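Bandia 桌面布置小问答

大家好，我是 Bandia 小站的站长！上回发了书桌整理的帖子，留言多得让我高兴了好几天，挑几个常问到的放在一起回答，以后也会慢慢补。

浅木色的桌面会不会太素？

我超爱浅木色！木纹一条一条看得清清楚楚，旁边放白色的小东西特别干净。我自己那张是在 Emach 买的，519 元，用到现在还是很喜欢。擦的时候顺着木纹走，抹布拧干一点就好。 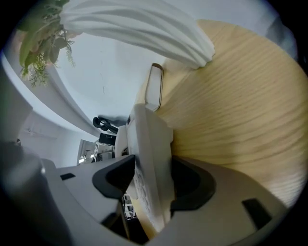
桌子应该靠墙还是放中间？

房间不大的话，我投靠墙一票。白墙配浅木桌，光线一进来整个角落都亮了。墙上如果有一条长长的搁板，桌面就能多空出一块，写字、拆包裹都舒服！椅子我选带头枕的黑色网布款，坐久了背不闷，颜色也压得住。

花瓶选什么样的？

白色竖棱纹的高花瓶，闭眼入！粉色、桃色的花配几片绿叶，插进去随便拨一拨就好看。

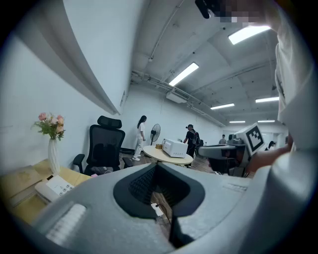 高一点的瓶子记得往里靠，手肘碰不到，翻书的时候也不用总惦记着它。我在 Trolar 淘的那只才 60 元，瓶口收得刚刚好，花不会东倒西歪。

真花还是仿真花？

两种我都买（笑）。平时懒得换水就放仿真花，现在的做工真的很细，粉色配奶油色尤其温柔。每个月拿吹风机开冷风吹一吹灰，花瓣缝里用软毛刷扫。预算 200 元以内完全能配出很饱满的一束。

桌上的本子和小物怎么放才不乱？

我的办法很简单：本子叠起来，大的在下小的在上，最多叠 4 本，再多就请去搁板上住。封面尽量选米色、浅棕这一路的，放在木桌上像是长在那里一样。
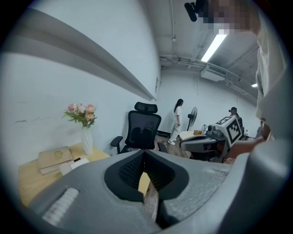 小盒子也很好用，白色的最百搭，放在顺手的桌边，回形针、便签都往里丢。带按键的小设备留在桌子靠外的一侧，省得每次伸长手去够。

地板要铺地毯吗？

看个人！棕色木地板本身就很暖，我没铺，椅子滑来滑去也方便。怕刮花的话，买块 Wang 家的透明垫子就够用了。

还有想问的，直接在留言区告诉我，看到就回！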